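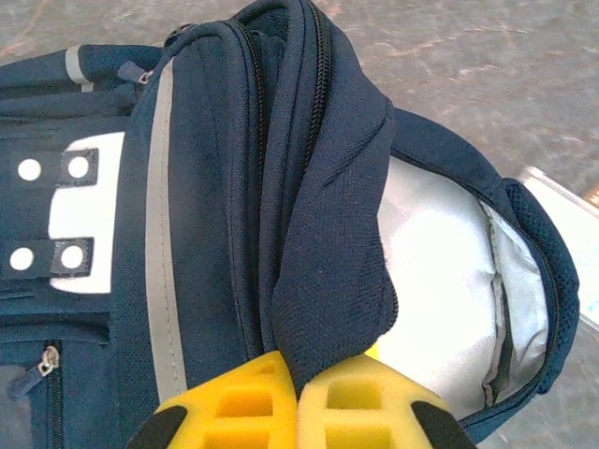
Anyone who thinks it's easy to open a school bag with two fingers should try it in oven mitts, according to Kaede Chiba, and then try it again with somebody else working the mitts.

The robotics club at Fulis College has spent its second term on a problem most of its members solve badly every morning: getting things in and out of a backpack. It takes its effort to the Bollow Schools Automation Day on September 26, 2026, where each team has five minutes to put a set of everyday items into a bag and take them out again. The organisers supply the items. The bag is up to the school, and Fulis has gone with navy blue.

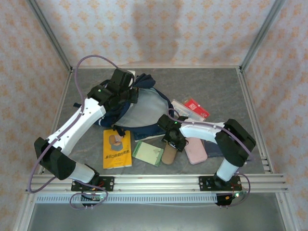
Words: Marcelino Rivas
Schools and Colleges

The club's entry, called Jorkideo after a vote that several members would like to hold again, is a pair of arms mounted side by side on a rail, in an enclosure papered in pale pink with little orange flowers and diamonds. Mohandas Poojary, who teaches physics and supervises the club, said the wallpaper was a student decision and he had been advised to respect it.

The students have logged 116 practice runs since February. They steer the arms by hand at first, record what they do, and use the recordings to train the software to have a go by itself. How well it goes depends a great deal on the item. Books are considered reasonable. A phone case can be talked round. Packets of anything are regarded with open dislike, as they slide, crinkle and turn up somewhere else.

The backpack is worse than all of them. "You plan a move for a bag, and by the time you get there it's a different bag," said Emmett Sorensen, in Year 11, who writes most of the motion code. His notes on fabric run to several pages and include the heading "Why", with nothing under it.

Getting hold of the lid flap without bringing half the bag along took most of a month. The team's current method is to pinch the flap near its tip, lift slowly and avoid speaking. The avoiding speaking has not been shown to help, but it stays in the procedure.

Money has been the other project. The club raised $1832 through a trivia night and two sausage sizzles, and spent $1375 of it on replacement motors and cable. What's left is set aside for the trip to Bollow, which the school is not paying for, though it has offered the use of the minibus and a firm reminder about fuel.

Fulis will be up against Aoki Senior High, last year's winner, coached by Masanobu Mizuno. He was generous about his rivals when reached by phone, and said he looked forward to seeing how they handled the zip. Asked how Aoki handled the zip, he said he had a class to get to.

Practice is open to visitors after school in the technology block until the team leaves. Students hoping to join next year should see Mr Poojary at the science office. No experience is needed, and members are asked not to bring their own bags into the room, following a mix-up with somebody's lunch.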